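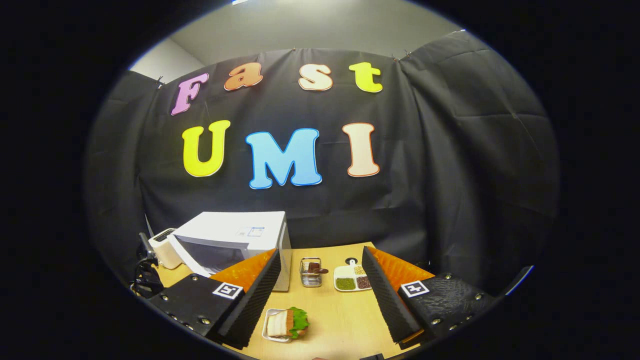
Manddale Hall: Monthly Safety Round, Ground Floor Rooms and Store
Checklist with comments, March

Please use this list together with the floor plan. Every item has one result: OK, OK with remark, Not OK, or Not applicable. When an item is Not OK, the comment must say what was done the same day. If nothing could be done the same day, write who was informed.

The round started at 7 in the morning, before the first users came in. The weather was wet, and this has some influence on the comments about floors.

1. Exits and escape routes

1.1 All exit doors open fully from inside, without a key
Result: OK with remark
Comment: The door to the bicycle yard opens, but it touches the ground in the last part of the movement. It was the same in February. I think the wood has taken water. A carpenter should look at it before summer, when it will dry and perhaps be too loose.

1.2 Corridors free over the full width
Result: Not OK
Comment: Folding chairs were standing in the rear corridor again, behind the kitchen. I moved them back to the store. The groups who use the small room must be reminded that the chair trolley has its place inside the store, also when it is heavy to push over the door strip.

1.3 Exit signs lit and readable from the middle of the room
Result: OK

1.4 Emergency lights, short test with the key switch
Result: OK with remark
Comment: All came on. The lamp over the stairs is weaker than the others. Battery ordered from Skutar, the same type as last year.

2. Fire equipment

2.1 Extinguishers in place, pin and seal present, pointer in green
Result: OK
Comment: The extinguisher in the kitchen has a new hook. The old hook was bent.

2.2 Fire blanket reachable without stretching over the stove
Result: OK

2.3 Manual call points not covered
Result: OK with remark
Comment: A coat was hanging over the call point at the entrance. I took it away. A coat hook is mounted too near, and I would like permission to remove this hook.

2.4 Smoke detectors clean, no dust caps left on
Result: OK

3. Fabrics, backdrops and decoration

3.1 Curtains and loose cloth keep distance from heaters and lamps
Result: OK
Comment: The stage curtain was tied to the side as agreed.

3.2 Temporary backdrops fixed securely at the top
Result: OK with remark
Comment: The black cloth behind the small table is pinned up with two small clips near the top corners of the central panel, and the upper edge sags slightly between. For a short use I accept this. If it will stay for longer, I ask for more clips along the edge. The foam letters fixed to it (Fast UMI) are light, and I have no remark about them as a load.

3.3 Certificate or label for flame treatment available
Result: Not OK
Comment: I have the paper for the stage curtain only. For every other large cloth the users must bring the paper, or a copy. Please note that washing can take away the treatment, so the paper should say how the cloth may be cleaned. The user was informed by message on the same morning.

3.4 Foam, paper and plastic decoration kept away from hot lamps
Result: OK
Comment: General reminder for all groups: foam decoration melts and burns quickly. Clip lamps with old bulbs are not allowed in any room.

4. Electrical

4.1 Extension leads undamaged, not connected one into another
Result: Not OK
Comment: In the kitchen the kettle and the small oven were on one extension lead. The lead is marked for 2000 watts. Both together are more than this. I unplugged the oven and put the lead in the office. The oven must go directly to the wall socket, and it may not be used again before somebody has confirmed to me that this is understood.

4.2 Plugs and sockets without cracks or brown marks
Result: OK

4.3 Test button of the residual current switch pressed
Result: OK
Comment: It tripped at once. The clock in the office had to be set again afterward.

4.4 Distribution cabinet closed, list of circuits inside the door
Result: OK with remark
Comment: The list is there, but circuit 10 still says "old projector." The projector is long gone. I do not know what hangs on this circuit now, and I ask the electrician to find out on the next visit.

5. Floors, stairs and steps

5.1 Floor surfaces even, no loose edges
Result: OK with remark
Comment: The mat at the main entrance curls at one corner. I turned it around, so the corner is now toward the wall. A new mat from Carkolico is on the wish list since autumn.

5.2 Wet areas marked
Result: OK
Comment: Water came in with shoes and umbrellas. The yellow sign was put out and I dried the area before opening.

5.3 Handrails firm
Result: OK

5.4 Step ladder: feet, hinges and lock
Result: Not OK
Comment: One rubber foot is missing. The ladder is taken out of use and stands in the boiler room with a red tag on it. Please do not remove the tag, also not for one short job. Until the repair is done, use the taller ladder.

6. Kitchen and hot water

6.1 Refrigerator temperature written down every opening day
Result: OK with remark
Comment: Two lines in the log are empty. The temperature itself was good when I looked.

6.2 Hot water at the far tap flushed after a longer pause
Result: OK

6.3 Cleaning products in original bottles
Result: Not OK
Comment: A drinking bottle with blue liquid and no label was under the sink. I closed it and took it to the hazardous waste point. This is a serious matter, especially when families use the kitchen.

7. First aid and information

7.1 First aid box complete
Result: OK with remark
Comment: Small plasters are nearly finished. Refill comes from Atallah with the next delivery.

7.2 Notice with address and emergency number at the telephone
Result: OK

7.3 Maximum number of persons shown at the large room
Result: OK
Comment: The sign says 97 persons. This number is with chairs in rows. With tables the number is lower, and the booking form should say it more clearly than it does today.

Open points for the next round
Yard door, carpenter (1.1)
Lamp over the stairs (1.4)
Coat hook at the entrance (2.3)
Flame treatment paper (3.3)
Kitchen oven, confirmation from users (4.1)
Circuit 10 (4.4)
Step ladder foot (5.4)

Copy of this list is in the green folder in the office.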